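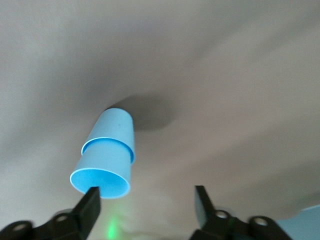
22nd September

So I have gone and bought too many ginger roots again, and you all know what that means. Switchel season at my house! If you're new around here, switchel is that old haymakers' drink made with water, cider vinegar, ginger and something sweet, and I drink it from the first cool morning right through to February, when I finally get sick of it and go back to plain tea.

I grew up thinking it was a summer thing. My grandmother made it in a big crock and we had it cold on the porch. But a few years back I got caught with half a jar left over and a nasty chill in the house, so I heated it up on the stove with a strip of orange peel, and oh my goodness. It's sharp and sweet and it goes all the way down to your toes. I've made it hot ever since and I'm not going back.

My base is pretty simple. I grate a good fat knob of ginger (skin on, I can't be bothered), put it in a pot with 700 ml of water, and let it barely simmer for 17 minutes. I used to do twenty and it got a bit harsh on the throat. Then it comes off the heat and I stir in three tablespoons of maple syrup and two of cider vinegar, plus a tiny pinch of salt. Don't skip the salt! Strain it, taste it, and add more syrup if you made a face.

About that vinegar. I've been using the Denico one for ages, the cloudy kind, and it's lovely and appley, but our store stopped carrying it over the summer. The Skamex bottle I got in its place is a lot stronger, so I'm down to a tablespoon and a half with that. I did drive out to the orchard stand at Grulldale to see if they had any of their own, and they did, and it was gone by the time I'd finished parking behind a tour bus. Next week, maybe. I came home with a sack of windfall apples — not exactly a hardship.

Some of those apples went straight into the pot, which is my new favorite version. Two of them, cored and cut up rough, simmered along with the ginger. You lose a bit of liquid that way (my last batch strained down to 610 ml) but it comes out rounder and you can get away with less syrup. I eat the mushy apple bits afterward with yogurt, standing up at the counter like a raccoon.

For anyone who likes a fizzy drink, let it get properly cold, fill a glass halfway and top it with soda water. It's great with anything salty or cheesy, and I'd pick it over cider at lunch.

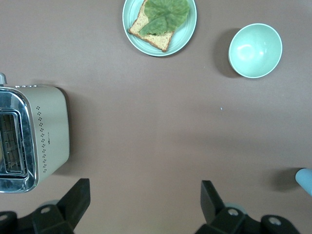
Mine always tastes like salad dressing, one reader wrote under last fall's post, and what am I doing wrong? I think it's when the vinegar goes in! If you boil it along with everything else the whole kitchen smells like pickles and so does the drink. Wait until the pot is off the stove, give it a few minutes, and then add it a little at a time. Also let it sit overnight in the fridge if you can stand to. It's so much softer the next day.

I still want to try a batch with lemongrass, the way they do their ginger tea at Thepsuriya, but the stalks I bought have been in the crisper so long I'm a little scared to look. I'll get fresh ones when I go back for the vinegar.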